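Plikadix open day at Ambridge – anyone else go?

gumleaf_50
Posted in: Shows, visits and open days

Went along to the Plikadix open day at the Ambridge workshop. Parking was fine, sausage sizzle was fine, the talk ran over. They had 3 stations going and I spent most of my time at the hand-held gripper one. You hold the tool yourself, do a job at the bench, and the recording is used later to train an arm.

My turn went all right. The trigger is stiffer than I thought it would be and my wrist knew about it afterwards. Has anyone here used one for a full shift?

torquewrench
Replying to gumleaf_50

I was there in the afternoon. Put my notes up on our club page so I'll paste them in. 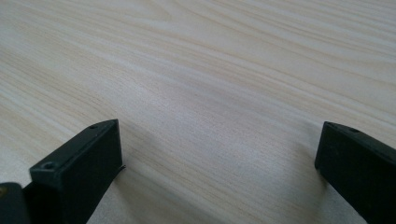
AMBRIDGE, 8th December

Bench station, fingers wide open over a bare timber top. Both fingers are black and blocky with squared-off tips, and there are small screw holes in the top faces, so I asked about swapping them. The demonstrator said they change the pair over when the tips wear and keep spares in a drawer. Visitors were asked to start every go with the fingers open and low to the table, then wait for the beep. Koval had the next bay with a palletising cell but it was down for a sensor fault until after lunch.

bracket797
Replying to torquewrench

Not sold on it. We looked at this at work in June and went with a Brokis arm and a teach pendant. If you make the same part all year you don't need people waving a gripper around to show it what to do.

torquewrench
Replying to bracket797

Same part all year, agreed. We do short runs, 50 or so different jobs, and reprogramming is where our time goes. The demonstrator told us they want 400 goes at a task before they bother training on it. That's a fair bit of labour and I'd want to see the bill.

bracket797

400 goes is my point. Who's doing those, and on whose wages?

gumleaf_50

The talk covered that a little – they pay casuals for it. No dollar figure given. I did ask.

millhand_sk

Couldn't make it. Did they say if the fingers come in a softer material? We handle finished panels and I'd be worried about marks.

torquewrench
Replying to millhand_sk

Didn't come up. There's a contact form on the Plikadix site, and they answered mine in a couple of days.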